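Brindell Allotment Society
Minutes, 20/05/2022

Present: Obinna Olatunji (chair), Ottilie Egger (notes), 21 members.

Water: The Drodonden tap still leaks. Obinna will call the plumber again – second time since March.

Rents: 20 plots unpaid. Reminders go out with the newsletter.

Compost: Delivery moved to the lower gate.

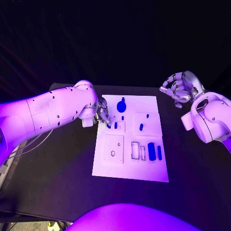 Sheds: Plot 233 may put up a shed if it stays under the hedge line. Agreed.

Next meeting: same hall, date to follow.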